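House Rules for Two Arms

At Skenwood, the rules for running a two-armed robot cell fit on both sides of one sheet. The sheet is taped up at every station, and operators initial it before their first session of the day.

The workshop started with a longer document. Its first safety manual ran to 190 pages and covered everything from lifting to ladder use. Few people opened it. The short version, written in May, deals only with what a person does at the cell.

The first rule is about reach. Each arm gets its own zone, and the strip in the middle where both can work is shared. One arm may enter the shared strip while the other holds still. If a task needs both arms there together, speed is limited and the operator keeps a hand on the stop button.

The second rule covers cables. Anything that moves with the arm must be tied down along the link, with enough slack at the wrist for a full turn. Ties are checked every 100 sessions, and a worn one is replaced before the power goes back on.

Object layout has its own section. Items are set out by hand with the arms parked, at mixed angles, and some may overlap. Operators used to straighten things up between runs. The sheet now tells them to leave the layout alone unless something has gone over the rail.
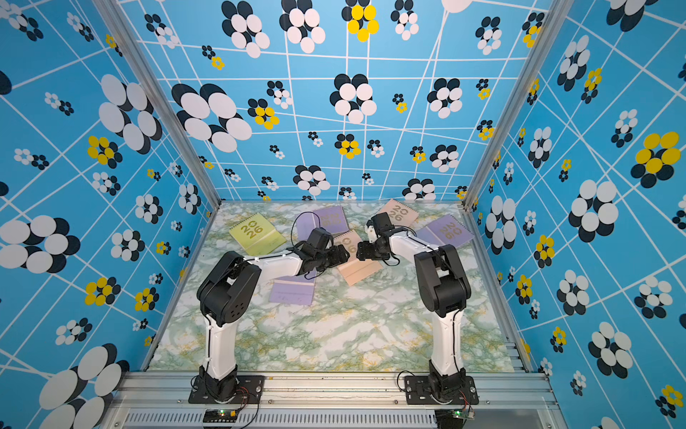
Wall coverings and floor panels can be changed between batches, but never during one. The change is entered in Aria, the workshop's logging program, along with the batch number. A batch closes at up to 2,000 runs.

Mäkelä, the firm that inspects the cells, asked for one addition after its last visit. Status lights on the control boards must be visible from the operator's chair, with nothing stored in front of them.

Derar, a smaller shop that shares the building, has adopted the same sheet with one change. Its operators park both arms and cut power before reaching in for any reason, even to pick up a dropped item. Skenwood plans to make that its own rule at the next revision.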